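Pevex Entry Rack, two shelf, black / oak look

In stock, ships from the Litden warehouse. Order before noon, goes out same day. Usually.

Low open rack for hallways, mudrooms, the back door. Black metal frame, two wood shelves in a pale finish. Made for shoes you kick off and want again in ten minutes. Not a boot rack, see the Ostmont for boots.

Assembly: one person, hex key in the bag. Leave everything finger tight untill both shelves are in, then go round again. Posts have holes all the way down so the shelf height is up to you. Most people set the bottom one too low and then can't get a hand in. Go up a hole or two.

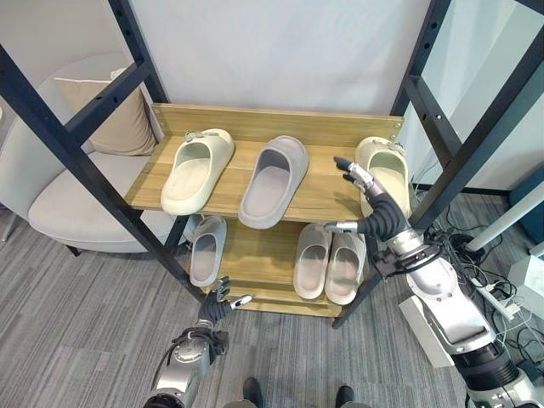 Slippers are what most customers buy it for and the rack suits them. Chunky soled slides are wide, so give them room, don't try to cram a fourth pair on. Heels facing front is the way we like it, three slides across the top shelf like that and the backboard behind the toes. Bottom shelf takes the same kind of thing, the beige pair sits fine side by side. Grays and creams look good on the pale wood too, if you care about that.

Backboard: fixes with small screws at the corners, supplied. Goes on the top shelf, along the back edge. Don't overtighten, you'll strip the wood.

Width 62 cm. Carpet is fine, hard floor is fine, use the felt pads on hard floor. Pads are in the same bag as the hex key, people throw them out.

Cleaning: damp cloth, dry it after. No bleach, no scrub pads. Grit in the post holes comes out with an old toothbrush.

Spares: shelves, crossbars, screw packs all sold seperately. Quote the code on the underside of the lower shelf. Older Ragnarsson shelves do NOT fit this frame, please stop ordering them for it.

Guarantee 3 years on the frame, one on the shelves. Trade price from 100 units, ask for a quote. Next batch due December, nearly 1,000 coming, white frame as well this time.

Returns: flat packed only, all the screws in the bag.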